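We use cookies to remember your settings and to count visits to course pages. Accept / Manage choices

Household Plants and Indoor Growing
Handout 2: Watering, drainage and potting mix
Posted 15/02/2024

Reading for this handout is the Urkden course booklet, section on roots. Bring it to the workshop, along with one potted plant from home if you have one.

1. What roots need

Roots take up water and oxygen from the spaces between particles of soil. When those spaces stay full of water, the roots run short of oxygen and begin to die back. A plant with dying roots wilts, and a wilting plant looks thirsty, so the owner waters it again. Most of the plants brought to the Amundsen greenhouse desk in winter have this problem.

The signs to look for are yellow lower leaves, a sour smell from the pot, and soil that is still dark and heavy a week after watering. A dry plant also wilts, but its pot is light when lifted and the soil often pulls away from the sides.

2. Drainage

Every pot used in this course has a hole in the bottom. Decorative pots without holes are fine as outer covers. Keep the plant in a plain nursery pot inside, lift it out to water, let it drain, and put it back.

A layer of gravel at the bottom does not improve drainage. Water moves poorly from fine material into coarse material, so the soil above the gravel stays wet and there is less of it for the roots. Use the full depth of the pot for mix. A scrap of mesh over the hole will stop soil from washing out.

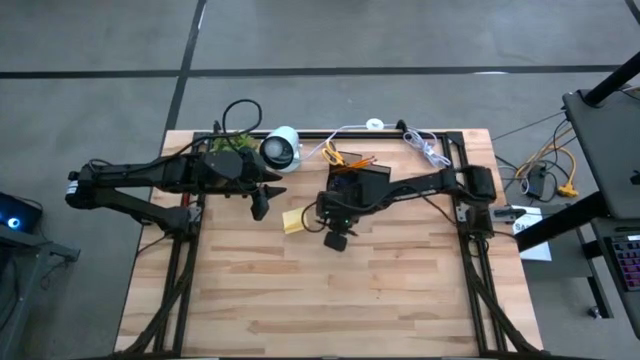
Pot size matters as much as the hole. A small plant in a large pot sits in soil its roots can't reach, and that soil dries slowly. When moving a plant up, choose a pot one size larger than the old one. Leafy plants kept indoors can stay in the same pot for a couple of years if they are growing well.

3. Mixes

We use two mixes in the workshop. The Murix house mix is mostly peat-free compost with perlite added, and suits leafy foliage plants. The Wurketti mix has more bark and coarse sand, and is for succulents and anything else that wants to dry out fully between waterings. Label your pots, as the two look alike once damp.

Dry compost can be hard to wet. If water runs straight down the inside wall of the pot and out of the hole, stand the pot in a bowl of water until the surface feels damp, then let it drain.

4. How much and how often

There is no fixed schedule. Push a finger into the soil to the second joint. If it feels dry at that depth, water most foliage plants. Light, room temperature and the type of pot all change how fast a plant dries. Unglazed clay loses water through its sides and plastic does not.

For the workshop, each student will water a test pot with 200 ml, wait 10 minutes, and measure what comes out into the saucer. Write down the amount and then empty the saucer. Standing water left under a pot is drawn back up into the soil.

Worked figure: if 47 ml drains out, the pot has kept 153 ml. Repeat with the second mix and compare.

5. Winter care

Growth slows in February because days are short, and plants use less water. Hold off on fertilizer until new leaves appear. Keep pots away from radiators and off cold window sills at night.

Before the next session, check one plant at home by weight and by finger each morning and note when the two tests agree.

Related handouts
Handout 1: Light levels indoors
Handout 3: Feeding and fertilizer labels
Handout 4: Taking stem cuttings
Handout 5: Common indoor pests
Workshop supply list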